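Search this site Enter keywords Search

Waiting for the Ruling: How Local News Sites Follow Up on Court Cases About Early Marriage 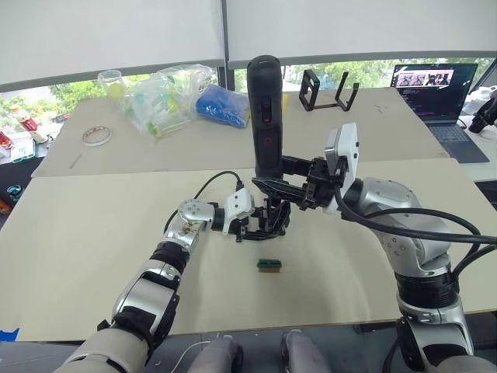 Figure 1. Two robot arms above a tabletop, one gripper holding a black handheld device.

Project report by Sihan Yan, Xiuying Cheng and Rima Zoubi
Supervisor: Valentyna Semeniuk
Submitted 9/3/22
5 min read

1. Introduction

When police make an arrest in a case of forced marriage, the news is often published on the same day. The reader learns the age of the girl, the name of the district and the charge. What happens in court later is more difficult to find. In our project we wanted to know how often a news site returns to such a case, and what it tells the reader when it does.

We started this work in June, after a class on crime reporting. Our first plan was to study television also, but the recordings were not complete, so we kept only written news.

2. Material and method

We collected 1000 short news items from two regional news sites, Provia and Moltuvley. Both have an open archive with a search function. We searched with the words "marriage", "minor", "guardian" and "complaint". Many items had no connection with our topic, for example wedding announcements and property disputes between relatives. After reading, we kept 30 cases in which a complaint had been made to the police.

For each case we filled in one form. We noted who was the source of the story, if the girl was named, if a law was mentioned, and if any later item gave a result. Xiuying and Sihan read every case separately. Where their forms were different, Rima read the case and decided.

We did not contact any of the families. Hongmei Xie from the law department helped us to understand the legal words, which are not used in the same way by both sites.

3. Results

Only 5 of the cases had a later item. In 2 of these the court decision was reported, and in the other three there was only news about bail or a new hearing date. Moltuvley published all the decisions we found.

The police were the source in most of the first items. The complaint of the girl was usually repeated in one sentence, without a comment from a lawyer or a support service. Provia did not print names of minors, but it sometimes printed the name of the father and the village, and this makes the girl easy to identify for her neighbors.

4. Discussion

A small newsroom cannot send a reporter to every hearing, and we understand this problem. Still, a reader who sees only the arrest may think that the case is finished. We suggest that sites keep a simple list of open cases and add a line under the old item when there is a ruling.

Our study has limits. The search in the archives depends on the title, so a follow-up with a very different title could be missed. We also do not know how many of the cases were still open in court when we stopped reading.

Filed under: Student Work, Media and Law, Courts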